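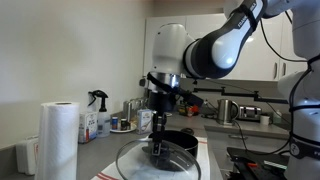 4.2 Recording a lid task

Lid tasks are recorded one arm at a time, with the operator guiding the arm from the Pududo handset. Set the pot on a folded or flat towel before you begin, so it does not slide when the lid touches the rim. Grip the lid by the knob only, with the fingers closed and pointing straight down, as the arm over the counter is doing with the glass lid. Do not grip a lid by its edge, even if the task sheet says "any grasp."

Before you start

Check that the Skarnau recorder shows a green light for each camera. Free disk space must be at least 400 GB. Other kitchen items may stay on the counter - the model needs to see ordinary clutter - but keep them out of the arm's path.

Recording

1. Move the arm to the home pose and wait for the tone.

2. Enter the task code. For lid tasks this is 3615.

3. Press Record. Hold still for one second before the first motion.

4. Lower the gripper over the knob and close it. Stop closing when the force bar turns yellow.

5. Lift the lid straight up until it clears the pot, then move it to the side.

6. Set the lid down, open the fingers, and return to the home pose.

7. Press Stop. Mark the episode Good, Partial or Failed.

Put the pot and lid in a new position after every 5 episodes. Turn the towel as well if the task sheet asks for it.

NOTE: Keep failed episodes. A dropped or missed grasp is marked Failed and uploaded with the rest. Only delete an episode if a camera dropped out or a person reached into view.

CAUTION: Glass lids can crack if pressed against the pot. If the force bar turns red, release the handset trigger and let the arm back off by itself. Do not pull the lid out of the fingers by hand.

CAUTION: Keep arm cables clear of the cooktop and the kettle. Both must be switched off during recording.

Uploading

Episodes go to the Cerkley server when you close the session. If the upload stalls, leave the recorder on and contact Svyatoslav Kobzar.

Section last revised Jul 30, 2025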